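Our younger daughter has now completed the move from her cot to a bed, and it seems appropriate to set down how the change was managed. Her grandparents in Tedia have asked for a full account, and the telephone is not well suited to one.

The cot had served both children. It was bought second-hand from a family in Endari, and one side had been repaired before it came to us. By the new year she was able to place a foot on the upper rail, and on one evening she was found standing on the landing with her blanket. It was decided that evening that the cot would be retired.

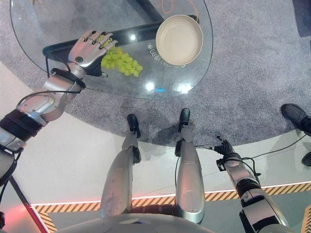 Green grapes and a beige bowl on the glass table.

The new bed is low, painted white, and 32 centimetres from floor to mattress. It was assembled over one evening and part of the following morning. Two bolts were left over. The instructions have been read again and no use for them has been found. They are being kept in an envelope in the hall drawer.

She was consulted on the bedding and selected the set with foxes. Her sister, who is 5, wished it to be recorded that she would have chosen the boats. The old cot sheets have been washed and put away, except for the yellow one, which now belongs to Cocco. Cocco is a knitted hen and attends all matters relating to sleep.

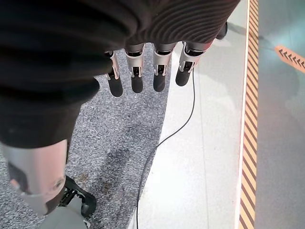 Four fingers above the carpet, silver-grey at the joints.

The first night passed without incident until 2 in the morning, when both child and hen arrived in our room. They were returned to their own. The same procedure was followed on three further occasions before breakfast. On the second night a stair gate was fitted and the landing lamp was left on. She stayed in bed until it was light, and was extremely proud of herself at the table.

Naps remain under review. She regards the bed as a place for night-time only, and after lunch prefers the rug beside it. We have not insisted.
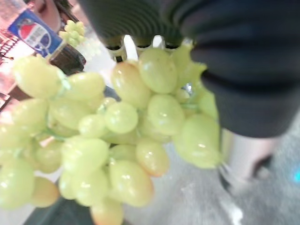
Posted Feb 22, 2024, by the keeper of the Stilingate family pages

Several readers have asked what is to become of the cot. It has been taken apart and labelled, and will be offered to my cousin, whose baby is expected in April. Should it not be required, it will go to the nearly new sale at Stilingate, where we paid 50 pence for the mobile that used to hang above it. The mobile is not included. Both girls objected strongly when the matter was raised, and it has been rehung over the bookcase.

Photographs of the fox bedding will be sent to Tedia by post, together with the drawing of Cocco that was promised at Christmas.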